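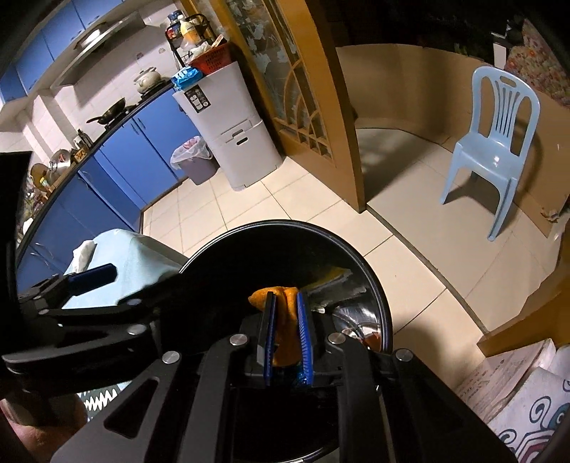
The orange cloth over the table, with the blue kitchen cupboards behind.

Vostesness: questions about clearing the table
Last updated April 25, 2021

I get the same handful of questions every time I write about the after-snack clear-up, so I've put them all on one page. I'm not a professional cleaner, I just live in a flat in Perron with a table that everything lands on.

Where do you start?

With the rubbish. Wrappers, tissues, bits of peel, anything that's going straight in the bin. I used to start with the wiping (so keen!) and then spend ages pushing sweet wrappers about with a cloth. Now the cloth doesn't come out until the rubbish has gone, or at least it isn't supposed to.

Do you take the bin to the table or the rubbish to the bin?

Ours lives on the floor next to the white plastic storage cabinet, at the end of the worktop. It's grey, with a white bag in it. For a few wrappers I walk over. For anything bigger I collect it all into one container first and make a single trip, which saves dropping crumbs the whole way across the floor tiles.

What's the orange cloth?

Just a cloth! It's from a pack by Zeltari that I picked up in Nodano, our local hardware shop. I like a loud colour for table cloths because then it never gets mixed up with the floor ones. The pack had 6 in it, and I still have most of them.

Can you wash them?

I do mine at 60 with the towels and no fabric softener. Softener seems to make them slide over a spill and leave half of it behind. They dry quickly over the back of a chair.

How do you clean a table with a tablecloth on it?

This is the one I'm asked most. Pick off the big bits, then lift the crumbs with a barely damp cloth, working in from the edge so you're gathering them up. If there's something sticky, dab it and leave it a minute before you dab again. Rubbing just spreads it, and on a pale blue-green cloth like mine you'll see the mark until it's next washed.

When the whole thing is past saving I fold the corners into the middle, carry it to the sink like a parcel and shake it there. Do check for teaspoons. I have lost two that way.

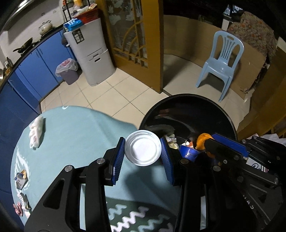

Wrappers still to pick up on the left, scraps on the right by the blue bowl.

Doesn't a patterned cloth hide the mess?

A bit, yes, and I'm quite glad of it on a busy day. Mine has a dark green section with zigzags where crumbs can sit for hours without anyone minding. The plainer parts show everything. Run your hand over the patterned bit last, you'll feel what you missed.

What about tiny wrappers?

They're the worst. The twisted sort roll, the torn corners cling to the fabric, and the shiny ones blow off the minute someone opens a door. I sweep them into my palm with the side of the other hand, then squash the lot inside the biggest tissue I can find so it goes into the bin as one lump.

Do the food scraps go in with the wrappers?

Not if I can help it. Peel and leftovers go in one bowl and dry rubbish in another. If they've already got mixed up I tip it all out on newspaper and sort it, and I grumble while I do it -- but it's a two-minute job.

What do you do with lids and round pots?

Lids get checked on both sides before they go anywhere. Raised rings are terrible for holding on to grease, and an old soft toothbrush gets into them nicely. After that they go straight back to the worktop. If they stay on the table, somebody puts a sweet wrapper on them and you're back where you were.

Do you use wipes as well?

Now and then. There's a blue packet on top of the white cabinet, next to the red basket, and I reach for it when hands are sticky and the sink is full. For the table itself I'd sooner have a proper cloth.

How often do you change the tablecloth?

When it needs it, so more in summer when there's fruit about. I paid 40 for this one and I'm hoping to get a few years out of it.

Will you do a page on the cupboards next?

In May, I think! The black rack of bottles and tins needs sorting out first, and I keep finding other things to do. If you've a question that isn't on the page, pop it in the comments and I'll add it.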